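**Tondcombe hat display trial - progress note, November**
To: Danai Rallis, Hoani small grants
Re: first part of the Warside money

Danai - quick one before the 4 pm cutoff, sorry it's rough. Longer version with receipts to follow.

Where we are. Grant was 1000, spent so far 905. Most of that went on stands and stock for the Warside counter, rest on delivery. Nothing owed to anyone.

The question you asked in the last call was whether a wire stand can do the job of the old pegboard. Short answer, yes for the soft stuff, still open for the rest. We've settled on the white one with two levels of arms. It goes straight on the counter, no screws, no wall needed, and that was half the reason for picking it.

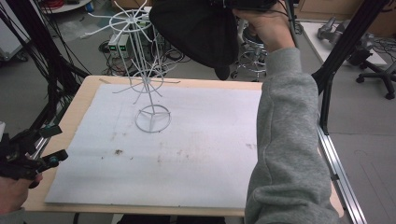
*Two-tier stand, no hats on.*

Arms need a word. They're long and they go in every direction, so you have to plan which side faces the customer. Lower level is the easy one to reach. Upper level better for things people look at first. We tried writing a fixed layout and dropped it - staff will put things back wherever there's a free arm, so the layout has to survive that.

Stock side. Starting with black only, plain, no logos. Cheap to replace, and if it reads well in black on a white stand then the colors will be fine. Brimmed caps are the awkward ones. The brim wants to swing down and if you hang it by the back strap the whole thing faces the floor.

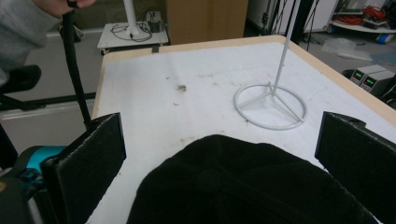 So for caps the plan is crown over the arm, brim out, one per arm and no doubling up. Means fewer on show than the pegboard held. I know Hondenia wanted more on show, I've told them it's a trade and they've accepted it for the trial at least. If they change there minds we'd need a second stand and I'd come back to you before ordering.

Knits are simpler. They don't care which way up they go and they fill out on the arm by themselves. Only trouble is they look like nothing when they're lying flat on a counter, so anything knit should go up first thing when the shop opens.

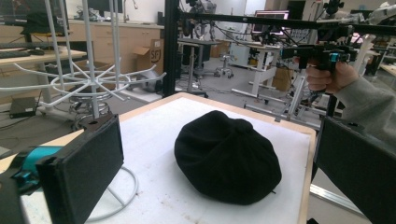 Draft instruction card for staff, current wording:

- caps one to an arm, brim out
- knits anywhere, open end down
- heavy items low
- loose threads - snip, don't pull
- wipe the board before putting the stand on it

Card still needs printing. Will do it in-house so no cost to the grant.
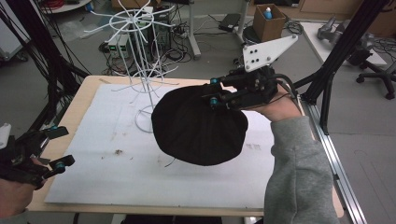 Surface under the stand is the next thing to fix. Foam board was the cheap option and it's light to carry between sites, but it marks. There's a small brown smudge on the left of ours and gray marks over on the right, and black hats on a white board make you look straight at them. Not a safety thing, just looks tired next to a new stand. I'd like to try a wipeable sheet instead, will price it up.

Thread check stays on the card too, I want it done before anything goes on show.

Still to do:

- price the wipeable sheet
- print card
- agree with Hondenia which end of the counter
- get the stiffer hats in, we've only planned for soft ones so far

Money. We'd like to draw 500 from the second part when you're able, to cover the sheet and the stiffer hats. Anything unspent goes back in the pot. If you need it split by item tell me and I'll redo the table, didnt have time today.

No change to the end date. Warside are happy for us to keep the counter untill then.

Can you confirm the 500 by email, accounts here won't move without something in writing.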